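3.2 Gathering the folding examples

Most of what our policy knows about cloth it learned from people handling their own laundry in their own rooms, and we would like to spend a little time on how those examples came to be, since the choices made at this stage shaped nearly everything that follows. The full Clendurura set holds 2,549 episodes. Of these, 562 involve dark garments, which our early models handled poorly and which we therefore went looking for on purpose.

Each contributor worked with a pair of hand-held grippers, one in each hand, and was asked to handle clothing wherever they would normally do it – on a bed, on a sofa, on a table. We gave very little direction beyond that. Everaldo Sampaio wrote the first instruction sheet, a single page, and we are grateful to him for keeping it so short. Contributors told us in April that the longer draft had made them stiff and careful, and stiff, careful folding is hard to learn from.
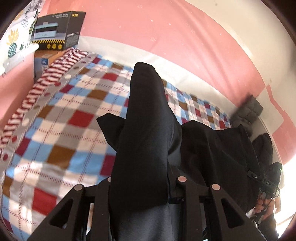
Figure 4. Handling a black garment over a plaid bedsheet with hand-held grippers, as seen from the camera on one of them.

We had wondered whether busy bedding would confuse the model, and for a while we considered mailing everyone a plain gray cover. In the end we left the rooms alone. Patterned sheets, curtains, boxes and patches of strong sunlight all stayed in the data, and Miyuki Maruyama reviewed the first 1,000 episodes by hand to settle which ones were clear enough to keep. Her rule was a generous one: if a patient viewer could follow the edge of the cloth through most of the episode, it stayed.

Labels were added afterward by 2 annotators working separately in Vernix, who marked each grasp, lift and release. Black fabric took them the longest, as a fold and the shadow beside it can look very much alike, and we return to their disagreements in Section 4.1.

Shares 2 | Comments 0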